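Tuning a Grasp Planner in Ludance

Before you touch the planner, open your config and set the pose filter to 5 frames, which is plenty for a slow arm. 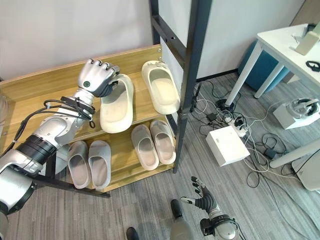

Grasp candidates come next, and I like to be picky with them. Ludance ranks 200 by default, so keep the top 13. With a slide sandal, like the cream-white one in the hand, I give heel grasps their own label so I can compare them later.

Save the file and reload the planner.
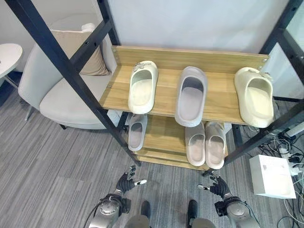 Then run a dry plan and look for collisions with the shelf – the back rail needs its own box!
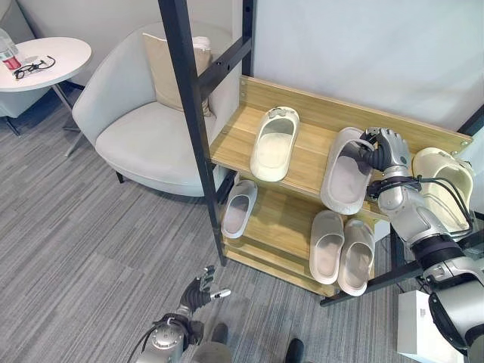
What if the planner times out?
Raise the limit to 3,000 milliseconds and try again.

Last, save your settings as a profile.

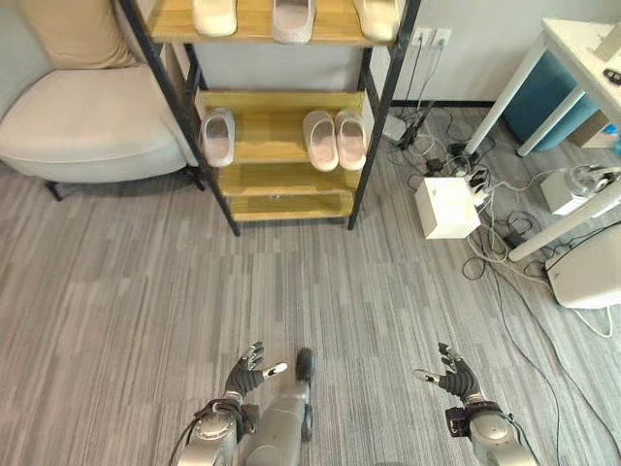

Posted by Kaisu Pesonen, Sat 11 July

Profiles for other racks are coming in September.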